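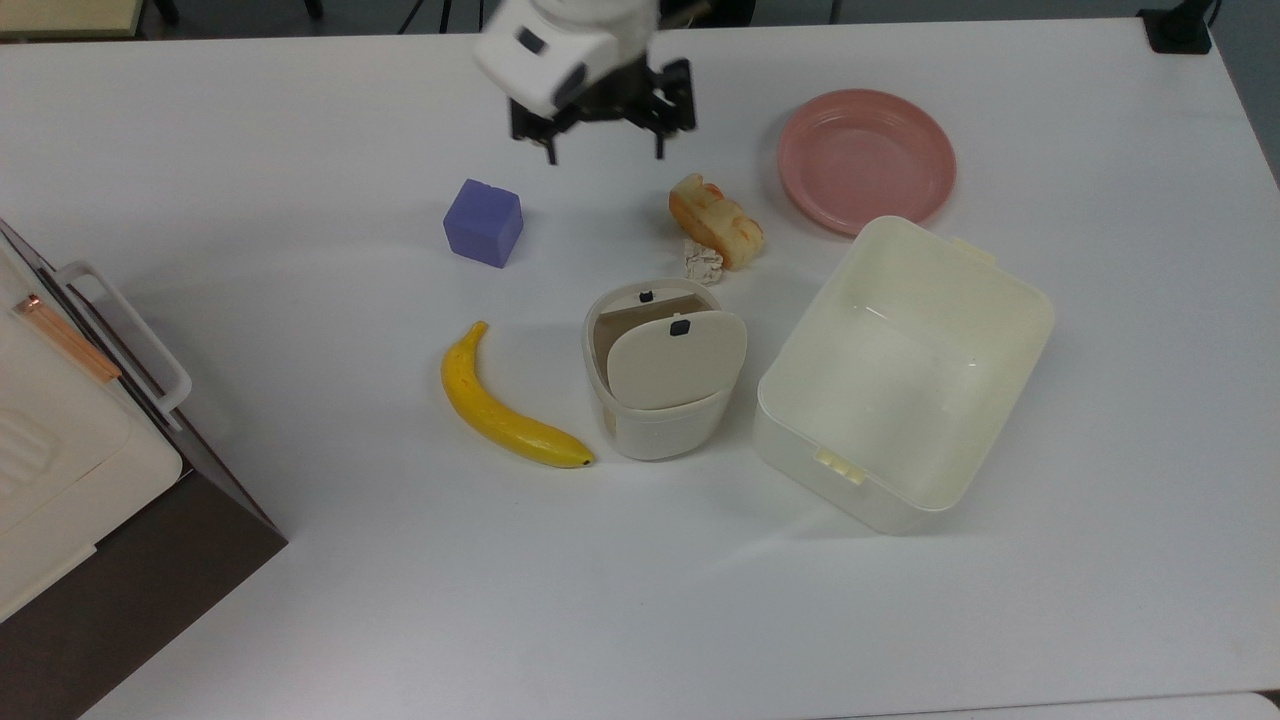
A purple cube and a piece of bread on a white tabletop.

4 min read

We use cookies to improve your experience. Accept | Manage settings

I finished the last season of Westumero at two in the morning and went straight online to talk about the finale. Big mistake! Every thread I opened was about whether the two leads are dating in real life. I scrolled through 2569 comments on one post and found 15 about the actual episode.

Look, I love gossip. I read the Madholm breakup threads like everybody else (twice, if I'm being fair). But I think fans have gotten way too comfortable treating actors like homework. People were zooming in on a bracelet and comparing vacation skies – skies! – and then getting mad when the cast stopped posting.

The kid who plays the younger brother is 22. Let him eat lunch with a coworker. If he wants to tell us something, he has an app for that, same as we do.

Meanwhile that last scene on the ferry was gorgeous and I still have no one to talk to about it.

Recent posts
Prallard season two: what we want to see
Is Hoekstra worth the hype?
The best TV theme songs since 2000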